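Section 4 — Planning and buying for a cell

Read before you send anything to purchasing. Sections 5 to 9 assume you've got the parts on the floor already. If you haven't, start here.

Who this is for: whoever holds the budget code for a Garkallow bench cell. At Anthorpe that's Suha Chamoun. At your site it may be you, so keep reading.

4.1 Before you ask for a quote

1. Write down the task. One line. "Plug cable A into socket B", that sort of thing. If it takes a paragraph you've probably got two cells.

2. Measure the bench. Depth, width, height to the lowest thing above it (lights, shelf, sprinkler pipe). Measure it twice, the second time with the doors open.

3. Check the power. One dedicated circuit per cell. Don't share with a compressor or a kettle. We've had both.

4. Find out who signs. Different limits for different codes. Ask now.

5. Decide on the gripper fingers. Arm quotes come with the standard pair only. Narrow fingers for cable work are a separate line and a longer lead time, so they go on the first order.

NOTE: Fedir Zakharchenko keeps the blank quote request form. Use his, not the one on the old intranet page. The old one has no line for freight.

4.2 What goes in the budget

Split it three ways. Arm and controller. Structure. Everything else. People get the first one right and guess the other two.

1. Arm and controller. Take the vendor's figure as is. Check whether the teach pendant is in it or extra.

2. Structure. Rail, brackets, feet, backdrop, fasteners. Get the rail cut to length by the supplier — our saw leaves a bad end and you'll spend an afternoon filing it. Add one spare length.

3. Everything else. Cable, connectors, clips, tape, labels, spare fingers, e-stop, signage, guarding. On the last Evix build this came to $2,156 and the request had gone in with nothing against it at all. Took Leonor Bastos most of August to get it covered.

4. Labour. Put it in even if it's your own staff. Fitting, wiring, programming, and the sign-off visit.

5. Freight and duty. Arms come in a crate. Ask if the crate is returnable and who pays to send it back.

CAUTION: Do not order the arm before the guarding is approved. The arm can't be powered without it and the warranty runs from delivery, not from first use.

4.3 Small parts

Cheap, boring, and they'll stop you dead. Order in bulk up front.

1. Cable-tie clips, white, to suit the rail groove. Bag of 100. Check the base against an offcut of your actual rail before you buy the bag, groove widths vary between makers.

2. Test connectors. Buy more than the drawing says. Insertion work is hard on them and a worn connector makes a good program look bad.

3. Zip ties. Match the clip slot.

4. Tape, light colour, for rail ends. Marks the end and keeps sleeves off the edge.

5. Labels. Tag every fixture with the asset number on the day it goes in. Yes, before it's wired.

NOTE: Maksymiv stock the clips and the tape, but from separate warehouses. Two deliverys, two freight charges. Combine with another cell's order if you can.

4.4 Working out reach and spacing

Don't price the rail until this is done. Length drives the cost more than profile does.

1. Mark the arm base on the bench.

2. Mark the furthest point the fingertip has to get to. Fingertip, not wrist.

3. Lay a scrap length of rail where the real one will go. Diagonal is fine if it suits the reach.

4. Space the clips so the gripper body clears them at each stop, including the bits hanging off the side of it.

5. Write down the count. That's your quantity for 4.3, plus spares.
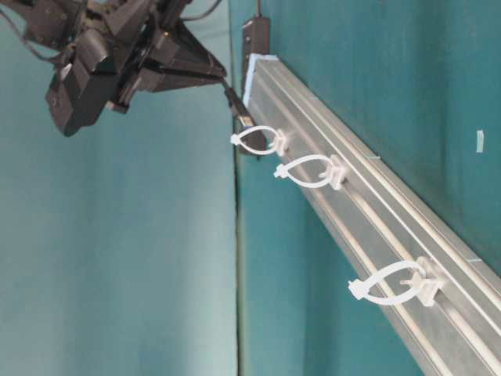 Clip quantity is the number that gets cut first when a quote comes back high, and it's the wrong one to cut. They cost next to nothing. The cell at Anthorpe has three spaced along the rail, each on a square base sitting in the groove, loops all out to the left where the arm comes in. Blue tape on the far end. Look at how much bulk there is behind that one long thin finger, too — price your spacing off the whole gripper and you won't be buying a longer rail later. Seren Mostyn can send the spacing sheet if you don't have it, rev 3 or newer.

4.5 Slack and wiring allowance

1. Run string from the controller to the gripper along the real route. Measure the string.

2. Add the service loop. Wires need room to flex when the arm folds back. 

3. Round up to the next stock length. Custom lengths cost more and take longer.

4. Order one spare of each moving cable. Fixed ones you can wait for.

CAUTION: Power off and locked out before anyone holds a string or tape measure near the arm. Applies to demo units as well.

4.6 Sending the request

1. Fill in the form. Part numbers, not descriptions. "Black cable, short" has been rejected before and will be again.

2. Attach the bench sketch. Hand drawn is ok if the dimensions are readable.

3. Quote validity — check it. The last arm quote was good for 67 days and sat in somebody's inbox for most of them.

4. Send to Yaroslav Sydorenko for the technical check first. Then purchasing. Wrong order means it comes back to you.

5. Keep a copy with the cell's asset file. You'll want it for the second cell.

NOTE: If the arm is swapped for a different model after approval, redo 4.4 and 4.5. Reach, finger mount and cable lengths can all change. Small parts list usualy stands.

Delivery, unpacking and crate inspection are in Section 5. Get the crate photographed on all sides before the driver leaves.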